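Jodimwood opened its manipulation lab to outside visitors on October 27, 2026. Marlene Landry, who runs data collection for the Galley project, led our group past the 2 active cells and answered questions at the second.

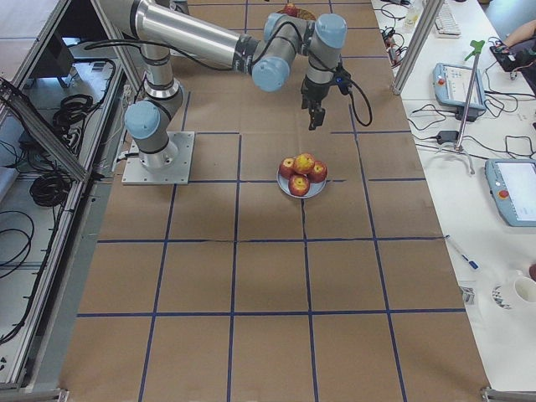
Galley trains a grasping policy from operator demonstrations. Each episode is one pick, logged with joint positions and video. The table is covered in brown paper and taped into squares, and the start position of the plate is recorded by square. Apples are the current object set. Stacked fruit is harder to label than single items, and Landry's team keeps those episodes in a separate split.

The set stood at 1,584 accepted episodes, against a target of 2,000 by December. Failed grasps are kept and tagged. I asked about transfer to other grippers; that work has not started.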